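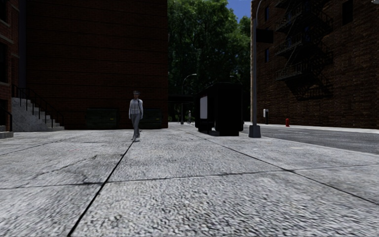 Are the Ojala walking shoes worth the money if you mostly walk on sidewalks? For me they have been, as long as you buy them for pavement and keep something else in the closet for mud and trails.

I've had mine since May and I walk a lot. I don't drive to work, I don't drive to the store, and on a good weekend I'll go clear across town for a bagel and come back the long way. My old pair of Bratens gave up in the spring (the left heel wore down to a slope and my knee started complaining), so I went looking for something with more cushion under it.

I narrowed it down to another pair of Bratens, the Naketti slip-ons that my sister-in-law swears by, and the Ojalas. The Nakettis were out in five minutes. Lovely and soft, but my heel popped up with every step and I knew I'd be clenching my toes all day. The Bratens felt like my old Bratens, which was sort of the problem. The Ojalas felt strange! The sole is curved a little at the front, so you get tipped forward as you push off, and for the first week my calves were sore. After that I stopped noticing it.

Sizing first, as that's what everybody asks me. I take a regular width and went up half a size, and I'm glad I did. The toe box is roomy enough but the top of the shoe sits low, and with thick socks my usual size pinched across the instep. If you have high arches, try them on in a store before you order.

The cushion is the best part. Concrete is hard on me, I feel it in my hips by late afternoon, and with these I can do a full day of errands and still cook dinner standing up. It's a firm kind of cushion, so don't expect to sink in. My pedometer tells me I've put 1,618 miles on — no, sorry, that's kilometers, I never did figure out how to switch it. Either way, more than I've gotten out of any other pair before the padding went flat. The outer heel is wearing faster than the rest, but it always does on me.

Now the complaints. The laces are terrible. They're round and slick and they come undone on their own, double knot or no double knot, and I swapped them for flat ones from the drugstore after 3 days. The tongue slides to the outside. And the grip on wet leaves is poor. I skidded coming down the hill on Cuscombe Street in the fall and grabbed somebody's hedge, and now I take that hill slowly when it's rained. Dry pavement, no trouble at all.

They do get dirty, too. I bought the light gray, which was silly of me, and the mesh holds on to dust. A toothbrush and dish soap gets most of it out. Stuff them with newspaper and keep them away from the radiator, I cooked the glue on a pair that way once.

Would I buy them again? I already have — the navy this time, and they're sitting in the box until the gray ones are truly finished. Four stars, and I'd give them the fifth for decent laces.

Posted Sun 22 December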